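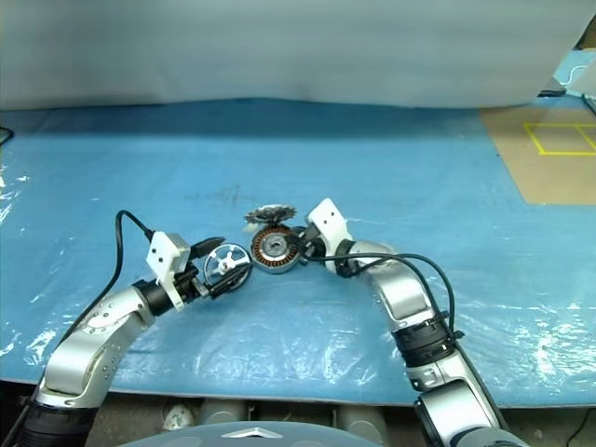 Page last changed: Sunday, 5.40 pm, by Adjoa Dramani

Workshop notebook, May: noise of the Skanari fan

The fan from the Famcombe drying room is on my bench since the morning. The complaint was a hum which comes and goes, worse when the room is warm. I wanted to find out if the hum is made by the motor or by the bearings, so I began with the bearings, as they are cheaper.

I turned the shaft by hand before taking anything apart. It moves, but there is a small rough place once in each turn. I marked it with pencil on the housing. Both bearings came out with the small puller. The front one is good. The rear one has old grease, brown and stiff like toffee, and I can feel the rough place in it very clearly.

Osei asked me to measure the windings also. All 3 phases are equal within what our meter can show, so I leave the motor in peace for now.

The blades I cleaned with warm water and a soft brush. There was lint behind 2 of them, packed quite hard. It is possible that this alone gave part of the hum, and I regret that I did not run the fan once between the cleaning and the bearing work. Now I can not separate the two effects.

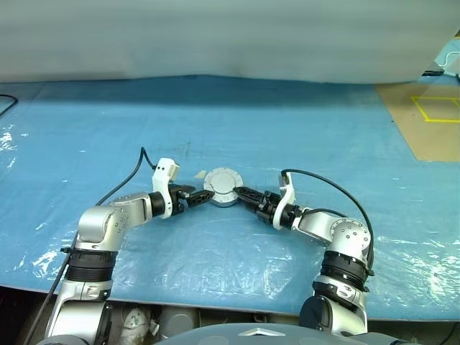 To do next

Order the rear bearing from Brulora, sealed type. They say 5 days.
Put fresh grease in the front one, only a little.
Run the fan for 8 hours on the rubber feet and listen every 2 hours.
Ask Famcombe if the wall bracket is still tight. One bolt hole in our old drawing does not agree with the housing.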